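7.4 Gripper Does Not Release (Fault 37)

Fault 37 is logged when a hand-held gripper stays closed for more than 2 seconds after an open command. On the Nuvetti controller the status light turns amber and recording stops. The most common cause is a cable pulled tight at the wrist.

CAUTION: Do not pry the jaws apart by hand. The jaws can open suddenly when the load is removed.

1. Stop moving and lower the object to the tabletop.
2. Press PAUSE on the controller. Wait for the light to go out.
3. Set both grippers down with the jaws facing away from you.
4. Check each cable from the gripper to the table edge. Remove any kink or twist.
5. Leave a loose loop at the wrist, at least 12 cm across.
6. Switch to the 24 V supply test (Section 3.2). If the test fails, replace the cable.
7. Press RESET, then open and close each gripper with nothing in the jaws.
8. Return all items to their start positions and repeat the task from step one.

Note: Laces can catch between the jaw fingers. For footwear tasks, grip the upper or the sole edge.
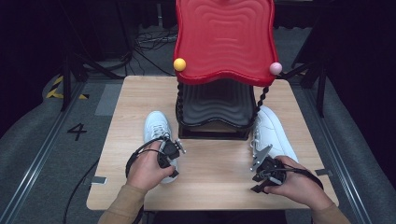
Figure 7-3. Shoe rack task, both grippers in hand, with cable loop at left wrist.

If Fault 37 returns within the same session, tag the gripper and send it to Parnen Service with the fault log.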